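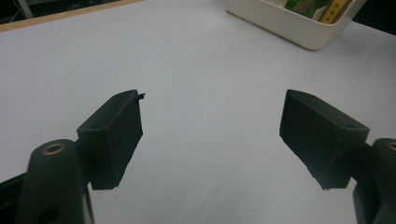
¿Cómo se mide una bolsa con tapón si no tiene los lados rectos?

Se mide tumbada y cerrada, en el punto más ancho y en el punto más largo, con el tapón incluido. El grosor se toma con la bolsa llena.

Ticket 2855
Asunto: las medidas del artículo 1289 no coinciden con la ficha
Abierto por: Miroslava Hubáček, almacén de Povholm
Asignado a: Svatopluk Trnka
Prioridad: normal
Estado: cerrado

Miroslava Hubáček, 9:10
Buenos días. Estoy preparando los paquetes pequeños de febrero y el programa Tanard me propone una caja que resulta corta para la bolsa amarilla del pollito. Si la meto recta, el tapón toca la solapa y la caja no cierra bien. La he medido dos veces con la cinta y me da 8 mm más de largo que en la ficha. ¿Es posible que la ficha esté mal, o soy yo que mido de otra manera? Tengo 50 paquetes pendientes con este artículo.

Svatopluk Trnka, 9:35
Hola, Miroslava. ¿Desde dónde hasta dónde has medido? La ficha viene de Rukdale y ellos a veces cuentan solamente el cuerpo de la bolsa.

Miroslava Hubáček, 9:52
Yo he medido desde la base hasta el final del tapón.
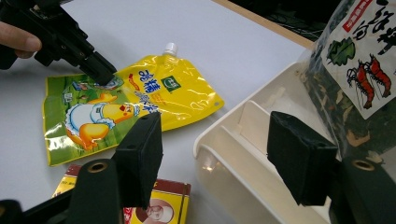
Adjunto 2: bolsa amarilla con tapón blanco de rosca, tumbada sobre la mesa.

Svatopluk Trnka, 10:20
Gracias. Con este tapón en la esquina, la medida cambia bastante según cómo se coloca la cinta. He mirado el historial: la ficha se creó con la bolsa sin tapón y después se copió a Povholm sin revisar. Tu medida es la buena. Antes de cambiar nada quiero que la confirme una segunda persona, porque del mismo dato depende también la etiqueta de envío.

Bronwyn Hoani, 11:05
Confirmo los 8 mm. He medido tres bolsas del mismo cartón y sale igual en todas. Una observación: el texto grande de la bolsa está en chino y en el programa la descripción dice solo «bolsa am.». Para las personas que empaquetan por primera vez sería más fácil escribir «amarilla, pollito con delantal y gorro». Ayer casi pusieron otra bolsa en un pedido.

Svatopluk Trnka, 11:30
De acuerdo con las dos cosas. He corregido el largo y he cambiado la descripción. Miroslava, actualiza la lista en tu puesto — la versión antigua se queda guardada hasta que se pulsa «Recargar» — y prueba con un solo paquete, por favor.

Miroslava Hubáček, 11:48
Probado. Ahora propone la caja siguiente, la de Balaskas, y cierra sin apretar el tapón. Una pregunta más: la caja amarilla de papel con borde rojo oscuro, ¿también hay que medirla de nuevo?

Svatopluk Trnka, 12:02
Esa tiene lados rectos, déjala como está. Si te da una diferencia, abre otro ticket, así no mezclamos los artículos.

Ludmila Brabec, 14:15
He avisado a Rukdale para que midan siempre con el tapón puesto. Cierro el ticket.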